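Student project report: furniture, daylight and storage in a shared workroom

Submitted February 2009

1. Background

Our course asks every group to take one room in daily use and report on how well it serves the people in it. We chose the shared workroom at Okoth, the building on the edge of the campus where final-year students have desks next to two small firms, Flenine and Kornon. The room was fitted out in a hurry in December and a lot of the furniture came from other rooms.

We looked at the tables, the seating, the light from the window and where things get put when they are not needed. We left out heating and noise because another group had them. We also left out the corridor, although half the storage for the room is in it.

2. Method

We visited the room on 4 occasions, mornings and afternoons. On each visit we made a floor sketch and wrote down what was on each work surface, what was under it, and who was sitting where. We measured the main table and the window sill with a steel tape. We asked the people who use the room to fill in a short sheet, left in a tray by the door. The sheet had gaps for "what I put down here" and "what I can never find", and most people only filled in the second.

The sketches were redrawn afterwards on the Jurnonico layout sheets supplied by the department, which have a 100 mm grid. These were too coarse for the small items, so we marked those as dots.

3. The main table

The large white table is the surface that everyone mentioned first. It is deep enough for people to work from either side. Small boxed items tend to stay out on it, and people working at the desks by the wall generally sit with the big table behind them or to one side.
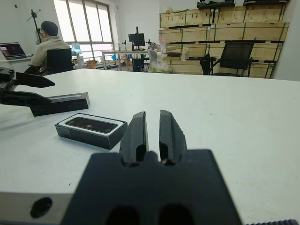

Would a darker top have been better for this room?

Most of the people we asked preferred white. Small dark parts are easy to find on it, and pencil marks wipe off with a damp cloth. The complaint was glare on bright mornings, and a matt finish would deal with that at less cost than a new top.

The table has no drawers and no shelf underneath. Anything in use is therefore on top, and anything recently in use is on top as well. We think this is the main reason the surface fills up. A shallow tray at one end would give small boxes a fixed place and leave the middle clear. We tried this with the lid of a paper box on our third visit. It was still there on the fourth and had things in it, including somebody's stapler.

4. Desks and seating

The desks by the wall are lighter than the main table and have metal legs. They hold the computer equipment. The black office chairs are adjustable, but two of them sink slowly when sat on, and people swap them round when they get the chance. Users said the desks were a good height for a laptop and rather low for drawing.

The space under the desks is used for boxes and bags. It keeps the floor in the middle open, but it takes away leg room. One sheet said only "nowhere for my feet".

5. The window

The window is the best thing in the room. It has white frames, and on a bright day the lamps are not needed until late afternoon. The drawback is where the screens have been placed. With a monitor standing near the window, the user looks at the screen and the daylight at the same time, and several people said their eyes were tired by lunch. Turning the desk through a right angle would fix this, but the sockets are all on one wall and the cables are short.
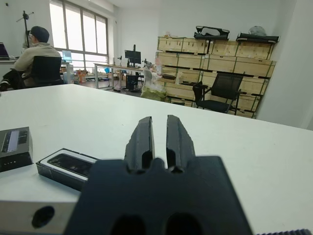
Category: Storage and floor space

There is roughly 3 metres of free wall on the corridor side which has no shelving at all. The plan we were given shows a cupboard there. It was never delivered, and the things meant for it have spread to the floor under the desks and near the window.

We priced two answers. Open shelving came to 119 pounds including brackets. A second-hand cupboard with doors was cheaper but would block part of the door swing. We recommend the shelving, with the lowest shelf set high enough for a bin to go under it.

Labelled bins would also help. Bags are poor storage because they fall over and things at the bottom get forgotten. On our second visit we helped to empty one and found two extension leads that had been reported missing.

6. Recommendations

Put a tray at one end of the main table.
Fit open shelving on the corridor wall.
Move boxes and bags out from under the desks once the shelving is up.
Buy longer cables and turn the monitor desk side-on to the window.
Repair or replace the two sinking chairs.

The shelving should come first, as the third item depends on it. Floor sketches and the returned sheets are in the appendix.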